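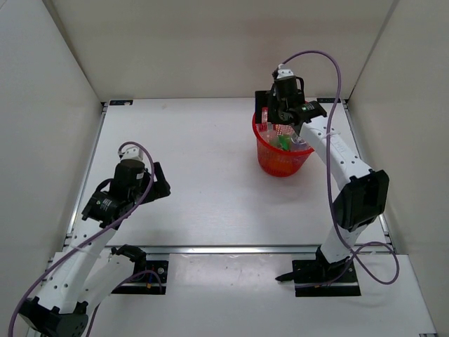

Journal > Community Health > Measles Catch-Up in Grosby

We use cookies to remember your reading preferences. Accept | Manage

4.2 Who came to the evening clinics

When we first sat down with the service clubs in Grosby and Flisteck, the plan was a modest one: open the vaccination rooms after supper in July, let the clubs handle the phone calls and the rides, and see whether families who had missed the measles catch-up would come in. The clubs were generous with their time (and with their sandwiches, for which we remain grateful), and by the end of the month 700 children had been seen, 200 of them at the Flisteck site alone.

Figure 2. White work platform with a robot arm on either side.

We had expected distance to matter most, and for families on the Ostus road it certainly did. But in our talks with parents, the thing that came up again and again was the hour. A clinic that closes at 4 p.m. is hard to reach for anyone on a day shift, however close it may be, and many parents told us they had meant to come in the spring and simply could not get away. Of the 100 households we interviewed, 34 said they would have stayed home without a later opening.

We would like to be careful with that last figure, as people are kind to interviewers and may say what they think will please them. The households were also chosen from among those who came, so we learned very little about the ones who did not. The Ezzat Fund, which paid for the extra nursing hours, has asked us to go back to those families in a second round, and we are glad to do it. The questions for those visits are given in the appendix, along with the wording we used on the phone and the form for parents who wanted a ride.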